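Grotholm kitchen line, cell 2 notebook
March, entry started 7:40

Carried over from the last entry: the Pevthorpe site wants the tray-clearing step off the manual rota before the summer menu starts. Golnar Ebrahimi sent the handling log. 3,162 pieces of returned ware went through the sorting bench in the logged period, 195 of them set aside for a second look. The log does not separate dropped items from dirty ones. Asked her to split the column.

Bench work today is on rim grasps. Flat ware and bottles are handled by the existing routine. Perforated ware is the weak point, as the depth estimate gets noisy over the holes and the planner picks a grasp height that is too low. Pejman Rahimi suggested approaching over the rim with the fingers already open and ignoring depth inside the outline. Speed limit held at 800 in the controller for all trials. 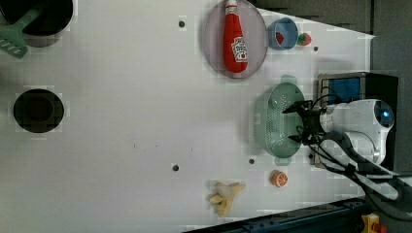 Cell 2, gripper over the right rim of the colander. Ketchup bottle on the oval plate, play food left out as clutter.

Colander handles are not used as grasp targets in this version. Przemysław Marciniak wants them added later. I would leave them out until the rim routine is stable – two target types on one object doubles the labeling.

Staffing side, from the call with Soudabeh Farahani at Pevthorpe. The bench is now a two-person post: one sorts, one racks. With the cell running, the sorter becomes the person who clears faults and handles the set-aside ware. Her points:

– The fault post must be rotated. Standing by a machine for a full shift is worse than sorting.
– Sorters currently spot chipped ware by feel. The cell has no check for this, so inspection has to move to racking, and the racking time allowance has to go up.
– Pay grade for the fault post is not settled. Salehi has the draft.

The second point affects our cycle target. If racking slows down, there is no gain in running the arm faster than the person downstream. Pouran Akbari to redo the timing sheet with inspection included.

Open: split log from Golnar; rim offset as a parameter in the Clornoven config, currently hard-coded; reset button position, Soudabeh says it should be reachable from the racking side.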